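Geneo Handheld Gripper Working Group
Minutes of Meeting, 17 March 2021

Chair: Zofia Krajewska
Minutes: Juniper Nguyen-Tran

1. Minutes of the previous meeting
Accepted without amendment.

2. Maintenance of unit 007
The Chair reported that unit 007 had logged 2,585 grasps since its last service. The finger pads were due for renewal and a replacement set had been ordered from Vasetti.

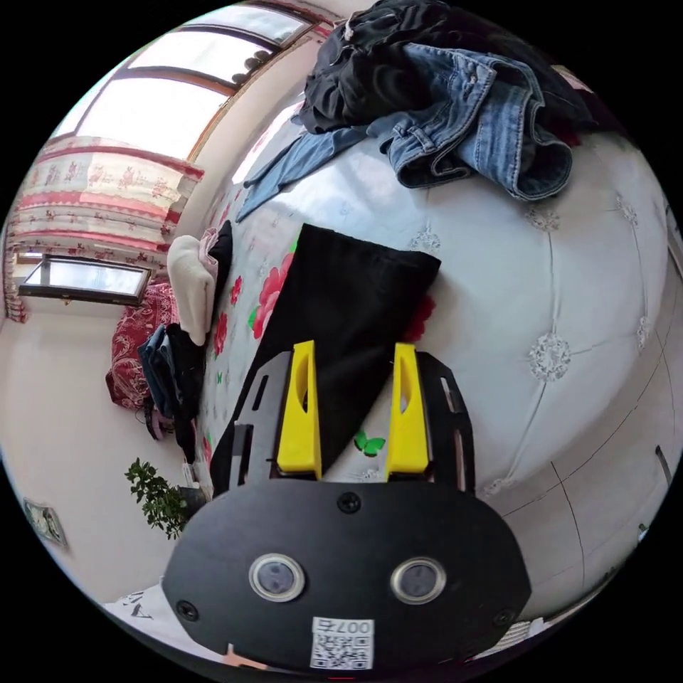

Members agreed that the new pads be fitted before the next session. The mounting screws are to be checked for tightness at the same time and the result entered in the service book.

3. Grip on dark garments
Ms Nguyen-Tran tabled the revised finger settings. Closing force is to be held at 60 per cent for light fabric and 80 per cent for denim. The Torener controller will keep both values as presets.
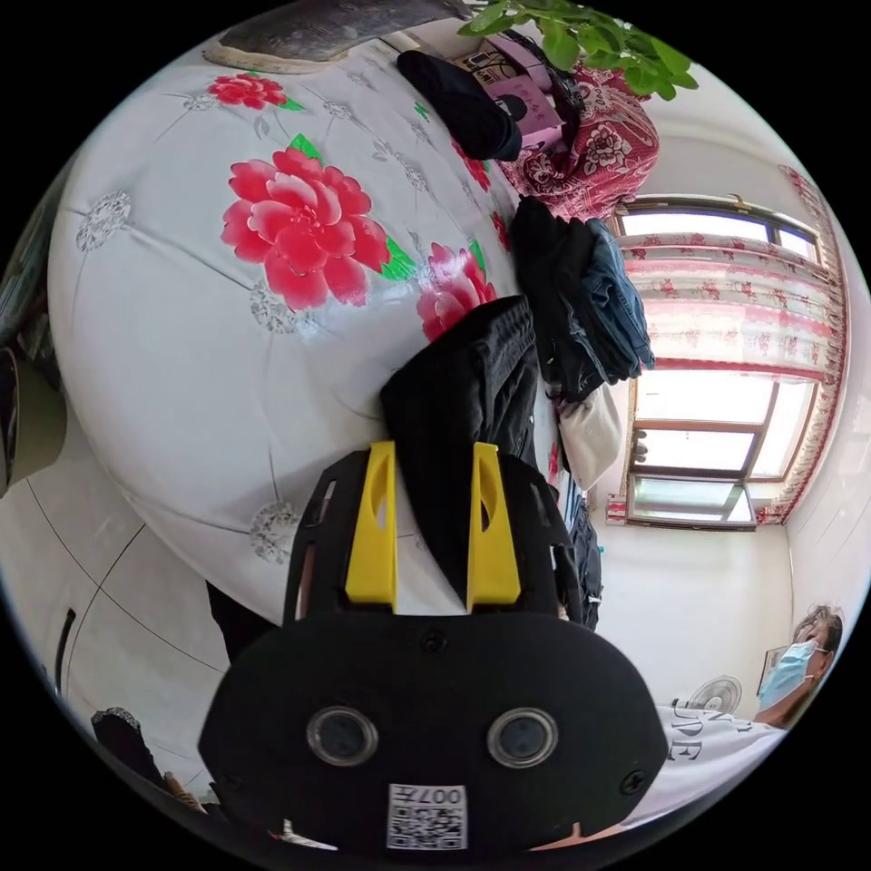 Figure 1. Black garment held between the yellow finger pads, over the bed.

It was noted that the earlier preset had marked one knitted item. The preset has been withdrawn.

4. Use of two units together
The Chair asked that operators agree on who leads before either unit closes. Both units are to be zeroed with the fingers fully open.
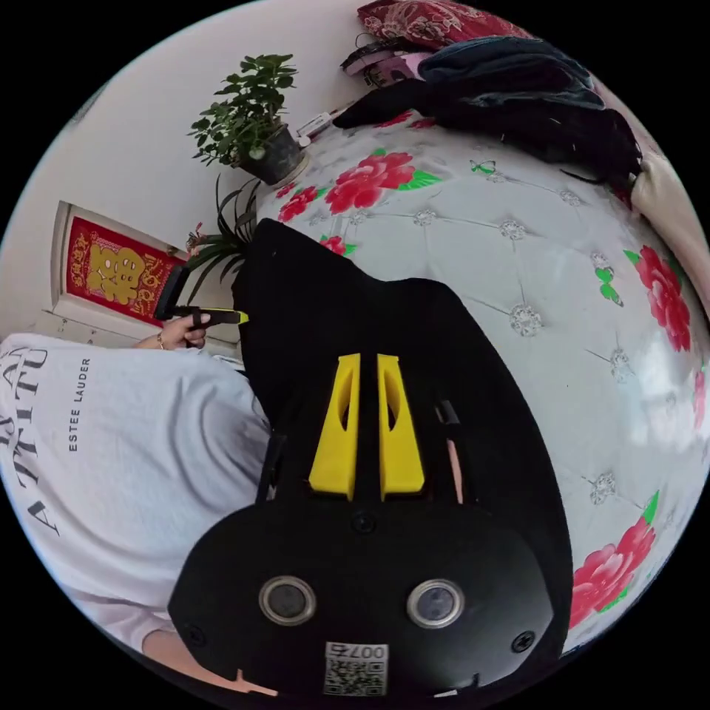

Figure 2. Operator with a second gripper, its tip toward the black cloth.

Moved that the zeroing step be added to the Castaño checklist. Carried.

5. Lens cleaning and storage
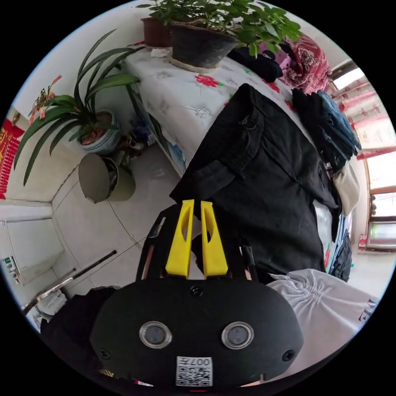

Lens cleaning will now be carried out every 20 sessions, using the dry cloth supplied in the case. Solvent is not to be used on the housing or the label. Members also discussed clearance around the bed. Items on the tiled floor, such as the long stick and metal rod lying in front of the furniture, are to be moved to the wall before operators step in with a unit.

Action: Ms Nguyen-Tran to amend the set-up sheet.

6. Other business
None. The meeting closed at noon.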